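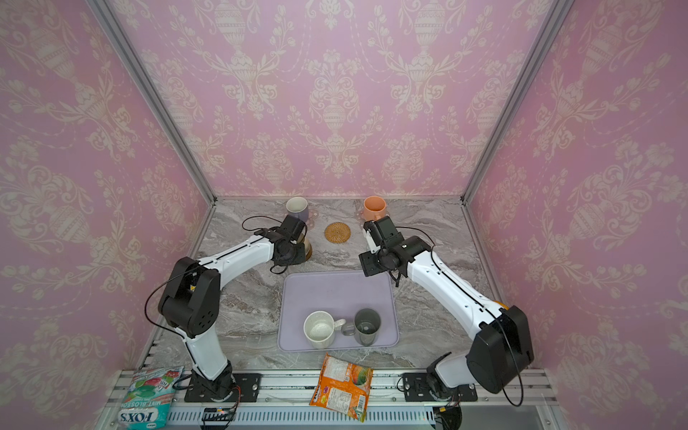 Two-arm cell, mug and tray setup, both grippers at the back of the table.

Perance kit review – minutes, Jun 18, 2023

Present: Gus Tran (chair), Darik, Vũ. Dallmont sent no one, quote came by email.

1. Last minutes. OK'd, no changes.

2. Trial so far. Vũ read out the log. 200 tray runs planned, 102 done. 14 stopped by hand, mostly handles catching on the way down. Darik wants stops logged by mug type, not just by arm. Agreed.

3. Mugs. Long talk. The gray see-through cup vs the white speckled one – Vũ says swap their order on the tray every other run. Gus fine with that. Rattan coaster stays in, pink ones too. Darik asked if soft bags count as test items. Not in this round, kit is quoted for rigid items only.

4. Cables. Loop over the left gripper, droop off the right shoulder. Darik wants clips. Dallmont sells a cable set for 376, seperate from the kit price. Gus: ask if it can be thrown in. No order til they answer.

5. Support terms. Email says remote help only after October. Vũ not happy, wants on-site in writing. Left open.

6. Decision. Put off. Finish the runs first.

Actions
Vũ – rest of runs, new log colum
Darik – clip sizes to Gus
Gus – Dallmont re cable set and support

Next meeting when runs are in.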